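How to clean and look after glossy cream and white furniture

Gloss finishes show everything. Fingerprints, dust, dried drips and fine scratches all stand out more on a pale shiny surface than on a matt one. The method below works on enamelled metal, lacquered wood and most factory-finished cabinets, and it needs very little kit.

What you need

Two clean microfibre cloths, one for washing and one for drying
A bowl of lukewarm water
Washing-up liquid, a few drops
A soft paintbrush or an old toothbrush with soft bristles
A spray bottle holding 300 ml or so, if you prefer spraying to dipping

Leave out scouring pads, cream cleaners, bleach and anything with ammonia in it. Kitchen roll is also best avoided on lacquer. It feels soft but can leave hairline marks that you will see when the sun is low.

Step 1: Dust first

Take everything off the top and dust it dry. Grit dragged about under a wet cloth causes most of the fine scratching people blame on the cleaner. Use the soft brush along any seams and in handle recesses, then wipe the loosened dust away.

Step 2: Test a small patch

Pick a spot low down at the back. Wipe it with your soapy water, dry it and wait 10 minutes. If the finish looks dull or feels tacky, stop and check with the maker. Older lacquer can soften, and some pieces have been waxed or repainted by a previous owner.

Step 3: Wash

Add the washing-up liquid to the water, dip the first cloth and wring it out well. Work in straight lines from one end to the other, rinsing the cloth as you go. Wash the top before the front so that any drips fall on parts you haven't done yet.

Go easy on the water near joints and edges. On enamelled metal a little standing water does no harm for a minute or two, but on wood-based board it can creep into a seam and swell the core. Wipe rims and folded edges on the underside as well as the face.

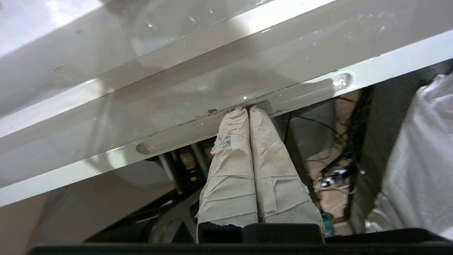
Water beads on a glossy rim. Dry pressed-in shapes like these with a corner of the cloth.

Step 4: Rinse and dry

Go over the surface once more with plain water to lift the soap. Soap left behind dries to a grey film, and going over it with polish only makes it smear.

Dry straight away with the second cloth. Fold it into quarters and turn to a fresh side when it starts to feel damp. In hard water areas this step matters most, as each drop left to dry can leave a small chalky ring. If you already have rings, use one part white vinegar to 10 parts water on enamelled metal only, then rinse well. Keep vinegar off lacquer and off any natural stone nearby.

Step 5: Deal with marks

Greasy fingerprints: a second wash is normally enough. Breathe on the mark and buff it if you only have one or two.

Felt pen and crayon: try the soapy cloth first, then a clean white pencil rubber used lightly.

Scuffs from shoes or the hoover: rub gently with a dry microfibre cloth. Coloured cloths can shed dye, so stick to white.

Lids, doors and hinges 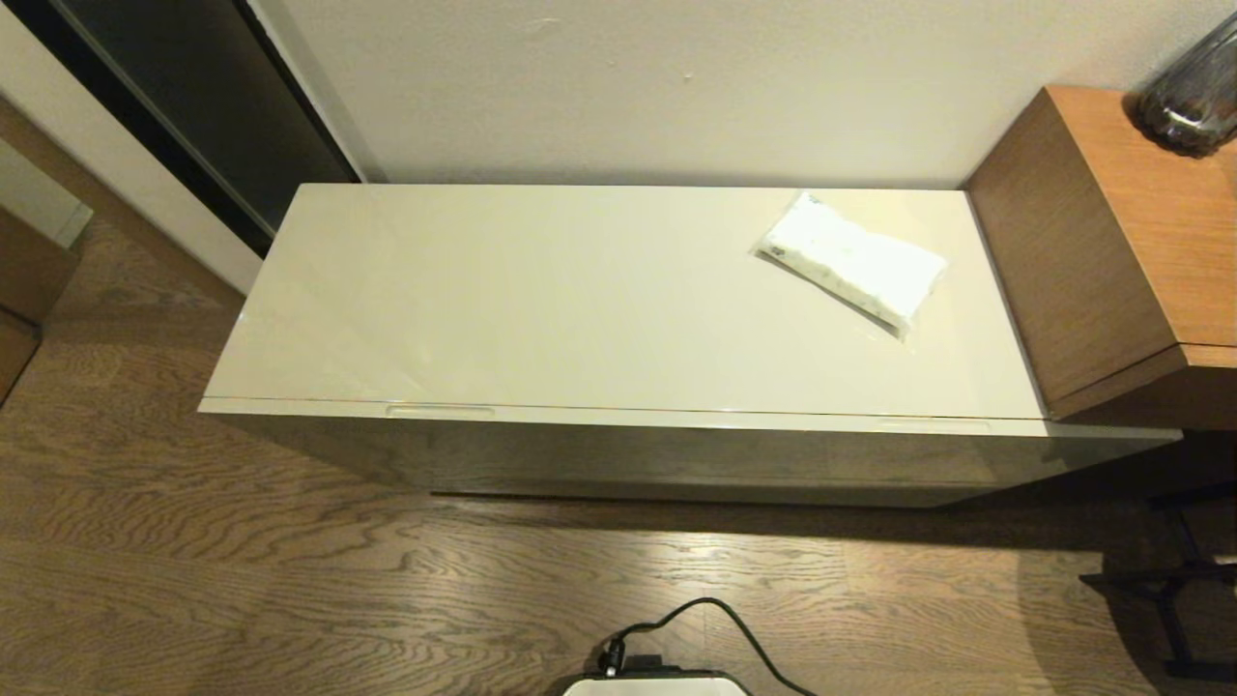 Long pieces collect more dust than you would expect along the front edge, and hands go to the same places every time. Wipe those places weekly, even if the rest is left for a month. If a lid lifts, open it fully before cleaning the inside lip, dry the lip and leave the lid up for half an hour before closing it.

Check the floor too. Water that runs down the front can sit under the base, and a wooden floor will mark if it is left there overnight.

Yellowing

Cream and white finishes can yellow with age, cooking fumes or strong sunlight. Washing will remove a film of grease or smoke but will not change the colour of the finish underneath. Moving lamps and ornaments now and then helps the top to age evenly. June is a good month to do this, when the sun reaches furthest into the room.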